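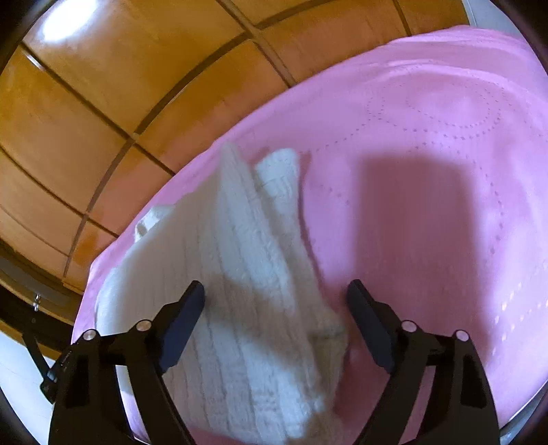
An off-white ribbed towel crumpled on a pink cloth.

Norka opens its towel folding afternoons in Hildale this January

HILDALE, January. I run Norka, a small home linen business with one shop, one big table and far too many towels, and I'm so happy to say we're finally starting the thing customers keep asking me about. From this January you can come to our Hildale shop in the afternoon, bring your own laundry in whatever bag it lives in, and fold it with us. It costs 5 dollars, tea included, and if you only have a couple of hand towels and mostly want to chat, come anyway!

I should explain how we got here. We sell towels, and when people came back for more I would ask how the old ones were holding up. They were holding up fine. They just didn't fit in the closet (mine didn't either, for years). So last year we put out a little printed folding guide called Mabula, one sheet of paper with drawings on both sides, and left a stack by the register. We printed 1000 and I thought they would last us forever. They were gone by the end of summer, and people kept stopping by to ask me to show them step four, which I admit was badly drawn. Step four has been redrawn.

The afternoons follow the same plan as the sheet. We start with a small towel because it's easy to turn and you can see all of it at once. You lay down something soft first, a blanket or a big cloth, so the towel doesn't skate around on a bare surface. Then you shake it, drop it and look for the corners. Ribbed towels are my favorite to learn on. The ribs give you a line to follow, and if they fan out at one end you know you've pulled too hard on that side.

After that comes the pinch, and this is the part everybody wants to practice. You take the towel near the middle, lift it, and let the sides hang down on their own. Give it a second. The cloth will show you where it wants to bend, and you lay it back down along that bend and smooth outward with a flat hand. I know it sounds fussy. It takes less time than reading this paragraph, and my bathroom shelf now holds nearly twice what it used to.

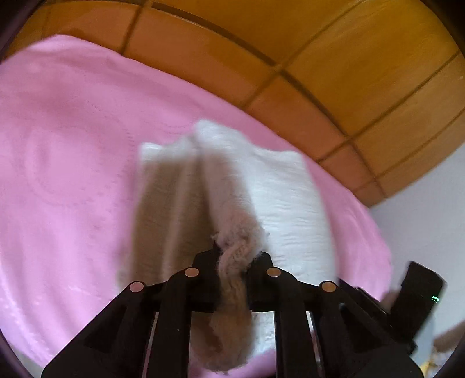

The pinch: white towel held above the pink cloth, pinched in the middle.

We'll also have the new Kisley range on the table to try. Kisley is our ribbed line for bath and kitchen, made in off-white for now, with more colors coming once I stop changing my mind. The first run is 800 towels, sold at the Hildale shop only. Please handle them, crumple them up, fold them badly. That's what the table copies are for, and I'd much sooner you found out you hate a ribbed towel in my shop than at home.

Some practical bits. The table gets crowded fast, so send us a note through the shop page if you're coming with a group. Kids are welcome and are often better at corners than their parents. Wet laundry needs to stay home, please, but anything dry is fine, and yes, that includes fitted sheets, though I make no promises there. Doors open at 2 p.m. and we wrap up when the tea runs out.

The redrawn Mabula sheet is free at the register while we have it. We printed another 1000.

Press who would like to come by and fold something are very welcome. Samples of Kisley and copies of the sheet can be requested from the Norka shop in Hildale.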